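Speaker notes: Laying out artificial stems before arranging
Karnthorpe display staff training, session 2
Speaker: Nuria Campos

Opening (keep it short)

Introduce myself. Mention Trudy Waaka's session in October on foam and containers, and say that tonight's talk stops before a stem goes into anything. Handouts are on the chairs. Questions at the end of each section, please, as the sections do not depend on one another.

Define terms. By "laying out" I mean placing every stem flat on a table, with the heads visible, before any cutting. By "stock" I mean stems as they leave the carton. By "set" I mean the stems chosen for one arrangement.

1. The surface

A plain table is sufficient. White is preferred for coloured heads: pale blues and creams shift noticeably against timber or green baize, and the sorter ends up carrying stems to the window to check them. Remove any cloth. Wire ends catch in the weave and pull the next stem out of line.

Leave the middle of the table clear and keep anything that holds loose pieces to one side. A shallow tray is better than a box. Long stems can rest across it and be lifted by the stem, which spares the head. Ridged trays are acceptable, although thin leaves settle into the grooves and have to be picked out by a fingernail. 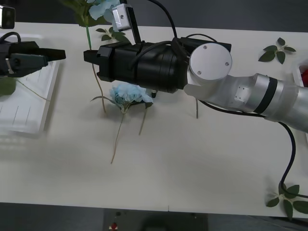 2. Unpacking and first check

Stock from Granura comes compressed. Stock from El Idrissi comes in sleeves, which should be slit along the seam and not pulled off over the head. In both cases check the following before the stem goes on the table:

Head seated firmly on the stem. Twist gently; a quarter turn of play is a reject.
Leaf collars present and at the right height. Slide them back up if they have dropped.
Wire not showing through the stem coating.
Fraying at petal edges. Trim single threads only.

Marcelino Arrieta keeps the reject sheet. Write the carton reference and the fault, nothing else. The last order was 3000 stems, and the sheet was unusable for the claim because half the entries said "poor".

Detached leaves go in the tray, and are refitted at the end in one batch.

Pause for questions. Someone will ask about steaming. Answer: yes for fabric petals, no for foam or latex, and never while the stem is lying flat, as the water runs into the collar.

3. The row

Lay the stems side by side with the heads along one line and the stems running towards you. The stem ends need not match. Length is dealt with at the cutting stage, and aligning the ends at this point pushes the heads out of line, where they are harder to compare.

Place the largest heads first, with gaps, then put the filler heads between them. Turn each head so its best side faces up. Leave leaves attached.

Limit the row to what can be reached without walking. In our trial at the Brukier stand the limit was 16 stems for one person seated and fewer where the heads were broad. Aurelio Marín can give the table heights to anyone who wants them.

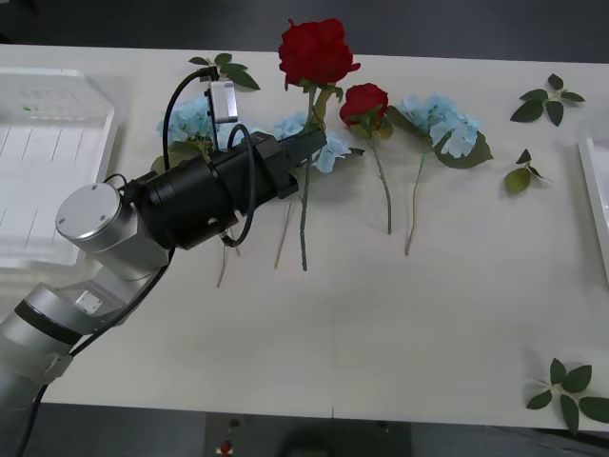
4. Judging the set

Begin with weight of colour, then size, then line. Most errors are found at the first stage and can be corrected by swapping two stems. With red and pale blue the red will dominate at any distance, so the roses should differ from one another in size or stage of opening. One full rose beside a smaller, partly opened one gives the eye an order to follow, and the hydrangea clusters between them can then be treated as a single mass. Two full roses of the same size would need a good deal more blue to hold them.

Step back from the table before deciding. Check again under the light the piece will stand in. Pale blue loses most under warm lamps, and a set that balances in the workroom may look short of filler in a hotel lobby.

Record the order of the row before lifting anything. A line of pencil on the job card will do: large, filler, small, filler, and so on. Begoñe Tejada's card layout has a space for it at the foot.

5. Lifting and holding over

Lift from the stem, below the lowest leaf. Work from one end of the row. If the set is to be held overnight, cover it with tissue and do not stack. Allow 10 minutes in the morning for turning heads that have rolled.

Practical exercise follows in pairs. Each pair lays out one set, then swaps tables and judges the other pair's row using section 4. Cutters stay in the drawer until both cards are filled in.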